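Handout 4. Evaluating a packaged gripper kit for cable work
Course: Applied Automation, Lab Section
Prepared by Signe Bakke
Revised 2021-09-30

Read before the lab. Bring your copy of the scoring sheet from Handout 3.

4.1 What is on offer

The Trultport kit is sold as an add-on for small robot arms. The seller, Ekinci, lists it for light assembly, cable handling and connector work. The base package contains a two-finger parallel gripper, one pair of angled fingers, a wrist camera with a bracket, a flange adapter, a power and signal harness, and a license for the teaching software. The lab bought the base package and one spare pair of fingers.

Two options were quoted and declined: a force-torque sensor that goes between flange and gripper, and a set of soft finger pads. Where the seller's brochure makes a claim that depends on either option, leave it out of your evaluation. We can only score what we have.

For comparison you will also use the scores from the Kokamska gripper, collected by the previous section. Those scores are on the course page. The Kokamska has straight fingers and a side-mounted camera, so compare results by task and do not compare camera views directly.

4.2 Terms used in this handout

Tool center point (TCP): the point the controller treats as the end of the tool. For this kit it is set midway between the fingertips.

Stroke: the travel between fully open and fully closed fingers.

Approach: the last straight-line move before contact.

Deformable part: a part whose shape is not fixed by its own stiffness under normal handling. Cables and cable ties both belong here, to different degrees.

Occlusion: loss of view of a part because something else is in the way, usually the tool itself.

4.3 The task family

Cable ties are a poor fit for position-only programming. The strap twists, the loop changes shape when touched, and the locking head may face any direction. The kit's brochure nevertheless names bundling and tie handling as target applications, so that is where we test it.

The test fixture is an aluminum extrusion with teal surfaces behind it. A cable runs down along the extrusion, and a tie is looped around the cable before the arm approaches.

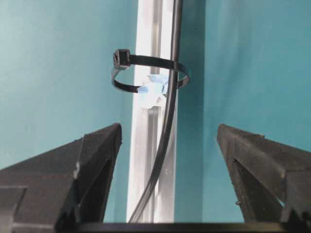
A trial begins with the fingers open and ends when the operator calls success, failure or abort. Success criteria are written down before the first trial and are not changed afterward. If a criterion turns out to be badly worded, finish the set, note the problem, and rewrite it for the next set.

Each team runs 9 practice trials, which are not scored, and then the scored set. The full class set is 81 scored trials. Do not discard trials because the tie slipped or the cable moved. Those are results. Discard a trial only if the arm faulted before the approach or if the recording failed to start.

4.4 What to score

Reach and clearance. Can the fingers get to the strap or the locking head without touching the extrusion? Record contact as none, light or hard. Hard contact is any contact that trips the protective stop.

View. Can the operator locate the locking head from the wrist view alone, at the start of the approach and again just before contact? Score the two moments separately. A wrist camera often does well at the first and badly at the second, as the fingers close over the part.

Grasp. Does the part stay between the fingers for the full lift or pull? Record slip even if the grasp is recovered.

Disturbance. How much does the cable move while the tie is being handled? Use the three-step scale on the scoring sheet. Disturbance matters more when a connector is hanging from the cable, as side motion is passed down to the plug and may turn it away from its mating direction.

Recovery. After a miss, can the operator retry without resetting the fixture by hand?

4.5 Fixture variants

Variant A uses a plain cable run. Variant B uses a cable with a USB Type-A plug, held from above in a printed holder so that the plug points straight down. The tie sits loosely around the cable above the plug housing. Teams start with A and move to B when the instructor has signed the sheet.

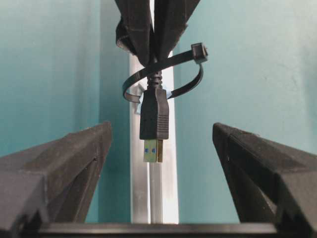

Set the approach speed to the lower of the two stored values. The higher value is for free moves only. Before every change of variant, jog the arm to the park position, open the fingers fully, and check that the TCP setting has not been reset — the teaching software reloads the default when a project file is opened.

The blue reference color in the software's overlay has nothing to do with any blue parts or tape in the fixture. Two teams mixed these up in the last section and logged the wrong target.

4.6 Software notes

The teaching software runs on the lab computers only. Log in with the team account. Recordings are saved per trial and named by team, variant and trial number. The storage limit per team is 100 recordings. Copy finished sets to the course drive before starting a new one.

Known problems:

The preview window lags behind the recording. Judge contact from playback.

Undo does not restore a deleted waypoint. Save first.

Exporting with the overlay switched on writes the overlay into the file and it cannot be removed later. Export with it off.

4.7 Cost and support

The quoted price for the base package was 575 per unit on the educational price list, with fingers as a separate spare part. Software updates are included for the first year. Ekinci handles first-line support by email; hardware repairs go through Granmont, which also sells the adapter plates for older arms.

In your report, treat support as a scored item. Use only what you can document: reply times from the shared mailbox, the manual as delivered, and the parts list. Opinions on the brochure layout are not needed.

4.8 Report

One report per team, four pages at most, plus the scoring sheets. Required sections: setup and settings, results by variant, comparison with the Kokamska scores, limits of the test, purchase recommendation. State the recommendation in one sentence and name the condition under which you would change it.

A recommendation against purchase is acceptable if the scores support it. So is a split recommendation, for example yes for plain cable runs and no for work near connectors — but then give results for both variants in the same table.

Reports are due in October, on the date given on the course page. Late sheets are not merged into the class set.

Reading for next time: Handout 5, sections 5.1 to 5.3, on finger geometry and contact area.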